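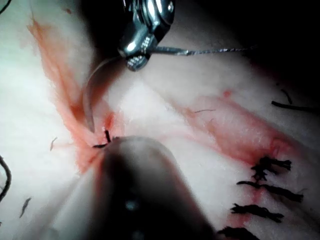

My physiotherapist asked me in June what I would like to be able to do again. I think most people say something like walk the dog or carry the shopping. I said that I want to stand in a canoe. She wrote it down without laughing, and I was grateful for it.

I should explain that where I come from, we stand. My father fished the lake from a narrow boat, always on his feet, and I learned the same way before I could read. When I moved here and bought my own canoe (a second-hand Havia, green, with a repaired bow), the other people at the launch told me to sit down, and I told them I was fine. For many years I was fine.

Then came the accident at work and the operation on my left knee, and after that one more. I will not write much about it. The surgeon was kind and spoke slowly. He told me that the knee would bend to 135 degrees if I did my exercises, and that it would probably never enjoy the cold.

The exercises were 30 minutes, 3 times a day. I did them on the kitchen floor with the radio on. In the first weeks I hated them, and I also hated my brother-in-law, who came every evening to ask if I had done them. I have since apologised to him.

What helped me more was the group. It is called Magesa, and it meets at the boat ramp in the early morning, before the wind comes up. It is for people who fished before an injury or an illness and are not sure if they can still do it. There is no fee. Somebody brings coffee in a big flask, and you are expected to bring your own cup, which I forgot the first two times.

Neema Kaijage started it. She lost most of the feeling in her right hand and had to learn to tie all her knots again with the left hand and her teeth. She is very fast now. She showed me her way of making an improved clinch knot, and I have to confess mine was not improved by it. I still use both hands and I still wet the line too much.

Neema does not let anybody hurry. On my first morning I wanted to go straight on the water, and she made me sit on the dock and cast from there until the sun was over the trees. I caught nothing. I was a little angry at her. But my knee was swollen that night only from sitting, so I suppose she was right.
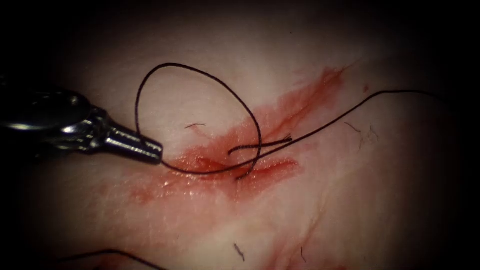 The second month I went out in a flat-bottomed boat with two others. We sat, of course. I had my old Cirkell reel, the one with the handle that clicks, and a small silver spoon which has caught nearly everything in my life. The lake was grey and quiet. I had forgotten the smell of it, the mud and the weeds together, and I had to look at the other shore for a while and not talk.

I caught a perch. It was not a big perch. Everybody in the boat behaved as if it was a big one, and I held it up for longer than was polite to the fish.

Some practical things, for those who wrote to me after the last post. I wear a Zitinex sleeve on the knee, under the trousers, and I take it off as soon as I am home. I put a folded towel on the seat so my hip is higher than my knee. I bring a shorter rod than before, because I do not turn my body so well. And I eat something before I go, even if I am not hungry at that hour.

I am 44, which the younger ones in the group think is old and the older ones think is very funny. My physiotherapist has not forgotten what I asked for. Last week she put a foam board on the floor and told me to stand on it and pretend to cast. I held on to the rail for the first part, then I let go of it. The canoe is still upside down behind the shed, and I need to look at the bow before I put it in any water.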